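台面不大,东西不少

家居版

厨房台面是家里最难维持原样的一块地方。早上空着,到晚上又摆满了。这一期我们用一个白色大理石纹的台面,说说常用的东西放在哪里,哪些可以留在外面,哪些最好收进柜子。

这块台面背后贴着绿灰相间的马赛克砖,颜色偏冷,所以我们挑东西的时候尽量往两个方向走:浅木色和蓝绿色。木托盘、木格盒、木盖子的方罐,加上一只蓝绿色圆盘,放在一起不冲突,也不用另外买整套的收纳。

先说托盘。托盘的用处在于划地盘:进了托盘的东西算一组,擦台面的时候整个端走就行。我们在托盘里放了圆盘,盘上是三件毛绒水果,西瓜、菠萝和香蕉。家里有小孩的读者大概都熟悉这类玩具,平时散在沙发缝里,给它们一个盘子,孩子也知道玩完该放回哪儿。布料怕油,离灶台远一点。

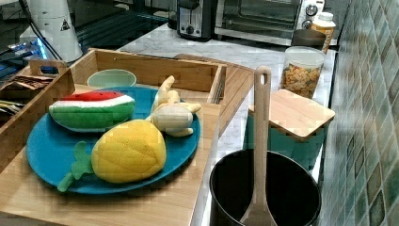 圆盘上的毛绒西瓜、菠萝和香蕉,后面是带隔断的木盒。

木盒带隔断,这一点比盒子本身的大小重要。小包装的东西没有隔断就会倒,倒了就压在下面,过期了才翻出来。竖着插放,从上面一眼能看到还剩什么。浅绿色的小碗也可以直接放进后面那一格,用的时候顺手拿出来,装几块饼干或者一点坚果。

我们比过两种木盒。Momska的隔断固定在盒底,结实,价格207元;Truvis的隔断可以抽出来,338元,多出来的钱主要花在这块活动板上。如果只放茶包和调料包,固定的够用。如果打算换季时改放别的东西,活动的方便些。两种都不要用水泡,湿布擦过之后立起来晾。

再说台面中间。很多人习惯把最漂亮的东西摆在正中,我们的建议是把正中留给砧板。切菜、放热锅垫、拆快递,都在这块地方。砧板选大一点的,四周带一圈槽,切番茄和西瓜时汁水不会马上流到台面上。砧板右边是托盘,左边是烤箱,切好的东西往哪边走都只有一步。
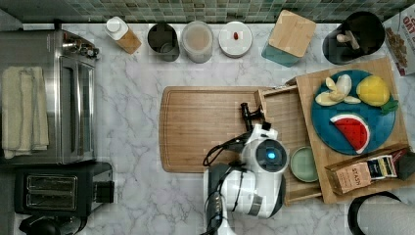

大砧板居中,托盘和圆盘在右,瓶罐靠墙排成一排。

瓶罐一律靠墙。靠墙这一排的顺序可以按使用次数来定,每天要开的放在手最容易够到的位置,一周用一次的往角落里放。有盖的和没盖的最好不要混用,没盖的罐子只适合放不怕灰的东西。透明和半透明的罐子适合装干货,快见底的时候看得出来。不透明的就得贴标签,标签贴在侧面,别贴在盖子上,盖子很容易盖错。

方罐比圆罐省地方,这一点老生常谈,但真正排起来差别明显。圆罐之间总有缝,缝里会积面粉和碎屑。Coelho的方罐配木盖,盖子平,上面还能再放一个小碟子。木盖子忌讳长时间沾水,洗罐子时盖子单独处理。

锅铲、木勺插在筒里,筒口要宽,不然拿一把会带出两把。黑色的筒耐脏,缺点是里面看不清,隔段时间要倒过来磕一磕。麦片盒子这类纸盒,个头高,占地方,吃得快的人家可以放在台面一角,吃得慢的建议倒进密封罐。

电器是台面上最难安排的。烤箱、双槽面包机都靠左,集中在一侧,插头也集中在一侧。面包机槽口朝上,上方不要有吊柜伸出来的东西。烤箱左半边搭了一条米色毛巾,叠成长条,白天擦手很顺。要提醒的是,开烤箱之前先把毛巾拿下来,挂到别处。
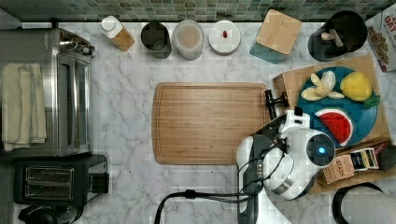
电器集中在左侧,烤箱上搭着米色毛巾。

预算方面,木托盘、木盒、砧板和几只罐子按中等价位配下来,合计1,175元,不含电器。想省钱的话,罐子可以先用家里的旧玻璃瓶,托盘和砧板值得买好一点的。Faletia有一款大砧板和托盘同色,分开买也能配上,只是木色每批略有深浅,在意的读者最好同一次下单。

最后是日常维护。我们试下来,每天晚上花10分钟就够:托盘端起来擦一遍,瓶罐往前挪一挪,擦掉墙根那条缝里的碎屑,再推回去。大理石怕酸,柠檬汁和醋滴上去要马上擦。面包机下面的碎屑盘放到周六一起清。马赛克砖的砖缝容易留油,用旧牙刷蘸一点中性清洁剂刷,刷完用清水擦两遍。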